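Unit 3 Handout: Two-Arm Pick and Place
Instructor: Araceli Cortés

Welcome to my favorite unit! Up to now your Grumis team has driven one arm at a time. From here on you run both, and the fun part is getting them to share a table without bumping elbows.

Before lab
Read the Wollodel notes on joint limits. Set the speed cap to 200 and leave it there until I sign your sheet.

The task
One arm goes to a small box while the other holds back, ready to help. Approach slowly, line up the fingers, then close. Save every run, even the ugly ones – we learn a ton from those!

Each team records 24 runs. Put together, the class set should reach 4,000 by June, and that's what we train on. 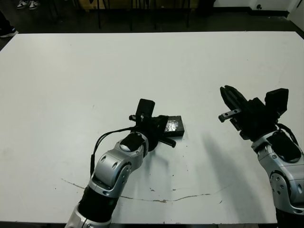 Watch your wrist angle on the approach. Most missed grasps in the Tolentino section came from tilting too early, so keep the wrist steady until the fingers are beside the box.

Due next lab: your run log and one paragraph on your worst miss.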